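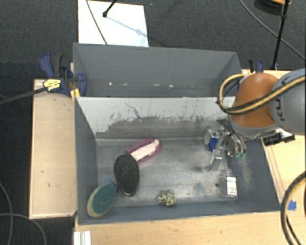

One bin per shelf is plenty, according to a comment left on last month's page, and anything that won't fit should be thrown out. I doubt it. The Podalcombe storeroom has 73 shelves and the odds and ends still pile up.

The scrubber with the dark green face is meant to outlast 3 ordinary sponges – so I was told. We'll see. The small clear bottle has a label in print too tiny to be any use, and the grey bins were sold to us as scratch-proof. Look at the back wall.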